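Search this site Search Go

Eight Kitchens and a Lot of Soup: Talking Supper Swaps in Mollside

I'd been meaning to find out how the supper swap over on the Brultow side of town works, mostly because I'm sick of my own cooking.
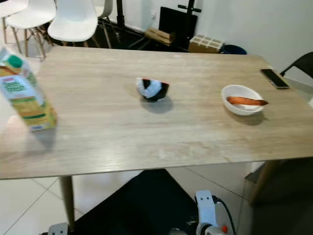
Anum Rind told me I was thinking about it all wrong, that you don't join a swap to get out of cooking, you join so you can cook one thing in a huge pot and be done for the week. Fair enough! I went over in May and we talked for most of an afternoon, with her neighbor Gopinath Ramasamy dropping in halfway through (he'd come for his lentils and stayed for tea).

There are 8 households in it now. Everybody makes one dish, packs it up, and goes home with seven different suppers. "The first month I made chili three times," Anum said. "People were very polite about it."

I asked about money, which I figured would be the sore spot. They set a limit of 20 dollars a batch early on and it's stayed there. Gopinath thinks that's plenty. "Beans, rice, an onion, a good spice drawer," he said. "You'd have to work to spend more." Anum gave him a look, and it came out that she'd once blown the whole limit on cheese.

They've kept a notebook of every dish since the start, 461 entries so far, and I could've sat there reading it all day. Somebody has written "less dill!!" next to the same potato salad on four separate pages. The Farooqui family's chicken and rice gets a star every time it shows up.

So would they let more people in? Anum wasn't keen. "Our freezers are full," she said. Gopinath figured a second group could start up near Kirnelness, and he's offered to lend them his big pot.

I went home with a tub of the lentils and ate them standing up at the stove.

Recent posts
The Best Bread I've Burned So Far
Mollside Garden Plots: Who Got One
190 Jars Later: A Pickling Diary
What's Growing in Kirnelness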